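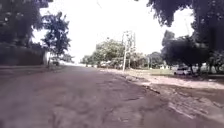
Road view, straight section: patched asphalt, dirt shoulder on the right, overexposed sky.

Cluto road set

Forward camera stills for Cluto, a small wheeled rover built in the shared workshop at Hustmont. Used to train the drivable-surface model. Last edited July 30, 2025.

Contents
1000 stills: 800 train, 200 held out. Labels are per-pixel masks in three classes: asphalt, shoulder, other.

Labeling rules
Potholes and repaired patches count as asphalt. Where the asphalt edge is broken, the mask follows the break. Parked vehicles are other. Grass is other, even when flat.

Known problems
Near road surface is often blurred. Far trees and vehicles wash out in haze; do not use them for range tests. No lane markings in this view, so lane code will return nothing.

Hardware
24 V drive pack, mast bracket revised in May.

Maintainers
Misaki Nishimura (labels), Jenő Simon (chassis, wiring)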